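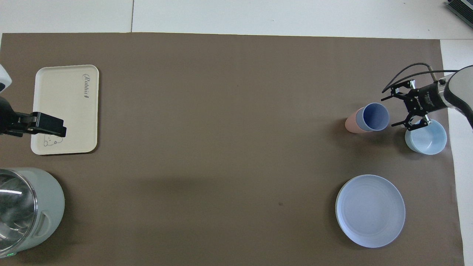 August 9, 2019

Back on the Leltberg gauge data, now that the June gap has been patched. Plan for today was to stop arguing with the block sizes and just try thresholds instead, so everything below is peaks over threshold, fitted in Terix with the usual likelihood routine.

First go: 1561 daily totals, threshold set by eye off the mean excess plot. Lovely straight bit in the middle and then it goes all over the place at the top end (as ever!). The shape came out slightly positive, but the interval straddles zero, so I wouldn't put money on a heavy tail yet.

Then I remembered declustering. Wet spells were giving me runs of exceedances that are plainly the same storm, so I used runs with a gap of 2 dry days. That left 13 clusters at the higher threshold, far too few. Dropped the threshold and the fit settled down a lot, though the scale still wanders more than I'd like.

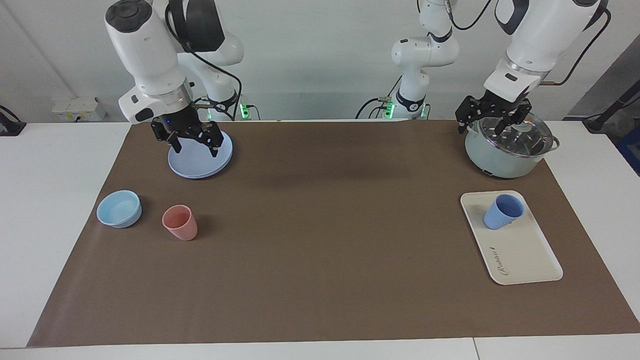
Two arms over the mat, left-hand gripper on the blue plates.

Bootstrap next. Ran 1004 resamples (meant to type 1000, left it). The return level intervals are very lopsided, long on the upper side, so please don't quote the symmetric ones from the old Trnka write-up. Profile likelihood gives much the same picture and it's quicker.

Still to do: same thing on Ovier, check whether the threshold ought to move with the season, and find out why Terix drops the last row when it reads the file. I've padded it with a blank line for now.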